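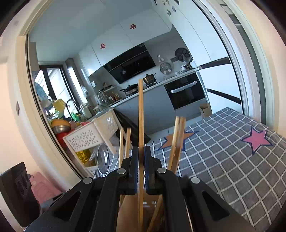 FALDALE - The town of Faldale has voted to let its restaurants ask customers whether they want chopsticks, forks or napkins with their takeout, a question that was until last night technically against the rules.

The rule in question dates from a well-meant packaging code, which said that food leaving a restaurant must be "accompanied by the means of its consumption." Inspectors took the phrase to heart. A slice of pizza got a fork. A quart of soup got a spoon, and, after one memorable appeal, a second spoon. Sandwich shops dropped a knife in the bag and hoped for the best.

Most people in town have the results in a kitchen drawer.

The town council met on 10th September and heard nearly two hours of testimony before deciding that residents could be trusted to say what they wanted to eat with. The vote was 5 to 2. The change takes effect in October, giving restaurants a few weeks to use up what they have, which in some cases may be optimistic.

"I have 3,000 pairs of chopsticks in my stockroom," said Geum-ok Yoon, who owns a noodle counter on Quiroga Street. "I order them because I have to. My customers take them home and they already have chopsticks. They have nice ones. They tell me so."

Yoon told the council she had kept a tally over the summer of customers who handed their utensils back over the counter. It came to 457. She was obliged to refuse every one of them, as the code does not allow a restaurant to take back an item once it has been bagged.

A council member asked what happened to the returned chopsticks, given that she could not accept them.

"They left them on the window ledge," Yoon said. "So then I had a ledge problem."

The ledge problem has its own section of the code and was not taken up.

Fatima Bashir, who brought the measure and has been bringing some version of it for three years, said the new wording simply replaces "shall be accompanied by" with "may, upon request, be accompanied by." Getting those three extra words into the sentence took four drafts. One draft had "on request" and was sent back. Another would have let customers ask for utensils but not decline them, a distinction that held the room's attention for longer than it should have.

"It's a small change," Bashir said. "I want to be clear that I know it's a small change."

Opposition came mainly from Hae-won Moon, who represents the blocks around the bus station and whose objection was practical. Plenty of people eat takeout on a bench or in a parked car, he said, and a person who forgets to ask will find out at the worst possible time.

"You are going to have somebody at the station with a bowl of rice and eight minutes," Moon said. "What do you tell that person?"

Several people in the audience offered suggestions. Moon voted no.

The other no vote belonged to a member who said she supported the change but did not care for the comma.

There was also the matter of cost. The town's clerk, Da-eun Kwon, told the council that Faldale had issued 947 warnings under the old rule since it was adopted, along with 20 fines. The fines had all been paid. One restaurant paid its own in person and brought lunch for the office, with forks, which Kwon said was noted in the file.

The warnings went mostly to small places, she added, and mostly for leaving something out of the bag that the customer hadn't wanted in it. She could not recall a complaint from a diner who had gone without. She could recall several from diners who had been given too much, including a man who mailed in his collected plastic knives with a letter. The letter was read into the record. The knives remain in a filing cabinet, and the council was asked for guidance on them. It gave none.

Delivery orders will work a little differently. Fovia, the ordering service used by most of the restaurants downtown, told the town in writing that it would add a check box for utensils, and that the box would start out empty. Council members spent some time on whether an empty box counts as a question. The town attorney thought it did. He was asked to think about it further and still thought it did.

Not every owner is relieved. Ha-rang Chae, who runs a dumpling shop two doors down from Yoon, said he expects the new question to add time to every order at lunch, when the line is already out the door.

"First I ask do you want chopsticks," he said. "Then they say, what do you have? Now we're having a conversation."

Chae said he would probably put a jar by the register and let people help themselves. Under the old code a jar was a "self-service dispensing station" and needed a permit and a lid. Under the new one it is a jar, although the council reserved the right to revisit lids.

The town will mail a one-page notice to restaurants before the rule changes, and a sign will be available for owners who want to post one. The first version of the sign was passed around at the meeting. It ran to 11 lines, and Bashir asked whether it could be made to say "Need utensils? Ask." Staff promised to look into it.

The council then moved on to the naming of the Hostevden footbridge, which has been called the Hostevden footbridge for as long as anyone present could remember. That item was tabled - two members felt they had not been given enough options.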